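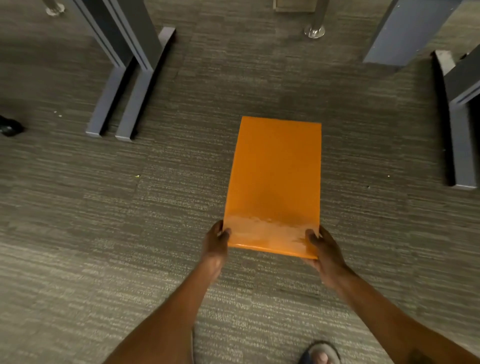

How long does the gum on a stored envelope stay good?

Long enough for most people, provided the box is kept closed and away from a radiator or a sink. Mine from Biltico lasted two winters in a hall cupboard before the failures became a nuisance.

I went through the stationery cupboard last week, which I had been putting off since October. The contents were 241 envelopes in seven sizes, a quantity of card, and one drawer of labels with no backing sheet. I counted the envelopes because the point of the exercise was to find out what I had and stop buying more of it.

The sorting method was by length first, then by closure, then by color. Color comes last on purpose. I tried color first a few years ago and ended up with piles that looked good and could not be put in any box. Orange is the exception. I keep the orange ones together because I use them for papers that have to be found again: the lease, the car title, the tax letters. An orange envelope on a dark gray carpet can be picked out from the doorway, and the same is true in a drawer full of white ones.

I do the sorting on the floor. The desk is too small for seven piles and a discard pile, and low-pile carpet has enough grip that a stack stays put when the door opens. Glossy envelopes slide on a desktop. On carpet they don't.

Inspection takes a few seconds each. Hold the envelope flat by the two near corners, thumbs on top, and look along it toward the far edge. A bend shows up as a change in the reflection well before it shows up as a crease. Then look at the closure end. On gummed stock, an even band is fine. If the flap has stuck itself down in storage, put it in the discard pile. Steam will open it, but the paper cockles and the second seal is poor. I have tested this on six and kept none of them.

Results by closure type:

Gummed flap: the worst group. Most of the failures were at the bottom of the box, under the weight of the rest.
Peel strip: good. Two had lost the strip and picked up lint.
Button and string: all usable, but they catch on each other and need their own box.

Faith Sang, who had the apartment in Drindthorpe before me and left me half of this stock, stored hers standing on the short edge, like records. I have switched to that. Flat stacking puts the load on the flaps – upright puts it on the fold at the end, where there is no adhesive. The box has to be full or they slump, so I cut a spacer from the side of a Tikier shoebox.

Labels on the box fronts give the size in inches and nothing else. I used to write the intended use ("bills", "cards") and then ignored it every time.

The discards went into paper recycling, apart from the padded ones, which the recycling center here won't take. A few with bad flaps went in the kitchen for seeds and spare screws, taped shut.

Still to do: the card, the labels, and a Kirui paper cutter that drifts off square on anything longer than a letter sheet.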